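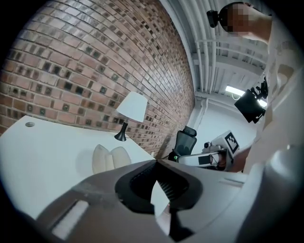
Oddur Frandsen answers for 2 hand-held grippers at the Mornby office of Dakach, and he says that most of the work is cleaning.

"People expect that I will speak about software," he told me. "But first I speak about the lens. One fingerprint on it, and the whole morning of recording is soft."

I asked him how a normal day begins. He wipes the lens with a dry cloth, then opens and closes the jaws 25 times by hand and listens. A good gripper makes almost no sound. When there is a click, he takes off the housing and looks at the small rail where the jaw slides. Dust collects there, and sometimes a hair.

"I used to put grease," he said. "It was a mistake -- the grease holds the dust. Now I leave the rail dry."

The printed markers need care also. Frandsen checks that each one lies flat on its panel, and he replaces it when a corner begins to lift. His colleague Do-yoon Kong keeps a notebook with every replacement, written by hand. In June they changed the jaw screws on the older tool after it had done 300 recordings in one week, and Kong wrote down the torque beside the date.

Kong is more strict than Frandsen about calibration. "After any screw, we calibrate again," he said. "Oddur thinks that a small screw does not matter. I measured it. It matters."

The procedure takes 19 minutes if the light in the room stays the same. They do it with the blinds closed.

The spare jaws come from Halász, and the last delivery was late. Frandsen filed down an old pair while he waited. "They are ugly, but they close straight," he said. He still keeps them in his drawer.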